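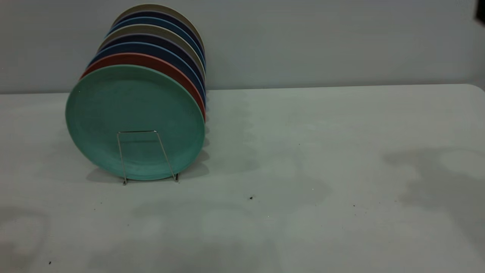
Plate storage, again

I have rearranged the dishes three times since we moved into this apartment, and I think this one will stick. The kitchen has four upper cabinets. Two of them are too shallow for a dinner plate, which I didn't check before signing the lease. So for the first few months the plates lived in a pile in the cabinet over the stove, and every time I wanted the one on the bottom I had to lift out all the others.

The plates are a mixed set. I bought them in two batches from a shop called Kuvia that was closing out its dishware. The blues, the navies and the beige-grays came in both batches. The terracotta and the teal I picked up separately, because they were the last ones on the shelf and marked down. I like that they don't match. When Somkiat Phuthong came over for dinner in November he asked which plate was his, and ever since then he gets the terracotta one.

The teal is the one I use most. It has a matte face with small light speckles in it, and there's a dark mark toward the right side that I haven't been able to get off. I tried baking soda paste, left it on overnight, and rinsed it. Same mark. I tried a cleaning powder next and that did nothing either. I've stopped trying. It doesn't affect the food.

Getting them upright was my sister's suggestion. She keeps hers in a wooden rack from Sleiman that holds 28 plates, far more than I need and wider than my counter. I wanted something small that I could pick up with one hand and move when I need the space for rolling dough. The wire stand I ended up with is thin and plain and has nothing to peel. I had a coated one at the old place and the ends rusted through.

A few notes from using it so far:

The heaviest plate is the teal, at a little over 700 grams on the kitchen scale. The others are lighter. I was worried about the whole row sliding when I pulled one out, so I take them from the front and put them back at the front. This means the beige one at the very back hardly gets used. Every couple of weeks I take them all out and change the order.

They do collect dust if they sit. I give the back ones a rinse before company comes.

I don't put them in the stand straight from the sink. They go on a towel first. Water ran down onto the counter the one time I skipped that, and it got under the toaster.

Bowls are a separate problem. I have six from Flarketura and they only stack one way, so they went into the cabinet over the stove where the plates used to be. That left room beside them for the baking dishes, which had been in the oven. I can now preheat the oven without unloading it first.

The shallow cabinets got the mugs and the spices. I still have a box of serving platters in the hall closet that won't fit anywhere. The longest one is some 400 millimeters end to end and I use it once a year. I may give it to Somkiat, who has a bigger kitchen and has asked about it twice.

Next I'm doing the drawer with the lids.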